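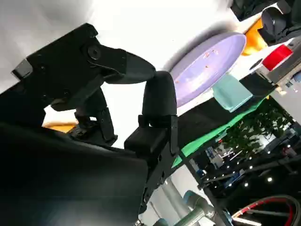 Tableware and Kitchen

Hodach presents Sosumard, a set of coloured tableware for small tables

The tableware maker Hodach presents this February its new set Sosumard, made for people who eat, work and receive guests at the same small table. The set contains plates in lavender and mugs in pale teal, and it will be sold in Brornik shops from the first Saturday of the month.

"We asked 200 households what they leave on the table after a snack," says Mireille Geagea, who leads the design at Hodach. "Most of them answered: one plate, one mug and some crumbs. So we began with the plate."

The lavender plate has a raised rim and a wide flat centre. Small orange crumbs are easy to see on the pale colour, and the rim helps to keep them on the plate when it is carried to the sink. 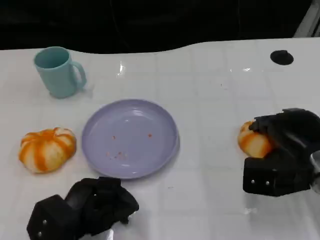 The mug has a straight body and a round loop handle. Its colour was chosen after long discussion - the first proposal was a darker green, but Elie Tannous from the Akl colour studio found it too heavy next to the lavender. On a white tabletop the two pale colours stay calm, and food with strong colours, such as orange, comes forward.

For the presentation, Hodach also prepared small items in the shape of a pumpkin, with orange and cream-white stripes. They are not part of the set and are not for sale.

Sosumard is offered in two sizes: a set for two persons and a set for four persons. Single plates and mugs can be ordered later, so that a customer who loses one piece does not need to buy everything again. The set will be available in 72 shops.

Shops which would like to receive samples are kindly asked to write to Malsha Siddiqui at the Hodach press office. Please mention the reference 2876 and the size you prefer.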